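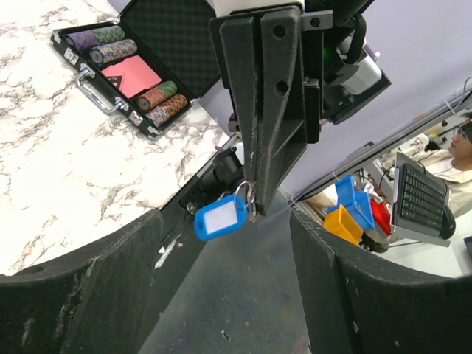

Flestado finger set for two-finger grippers - my review after 5 months

I bought these fingers in October for one of our two arms. Changing them took me 23 minutes the first time, and most of it I spent moving the cables away from the screws. The manual from Flestado is short but correct. You must set the zero position again after mounting, and this step is only on page 11, so please read until there.

Small things are the real test for me. A key tag on a split ring can hang from the fingertip, and the plates are narrow enough to go into the ring. With my old Kendeo set I could not do this.

What I like less: dust is easy to see on black fingers, so I wipe them every morning. Also the spare screws are sold separately. I would buy the set again.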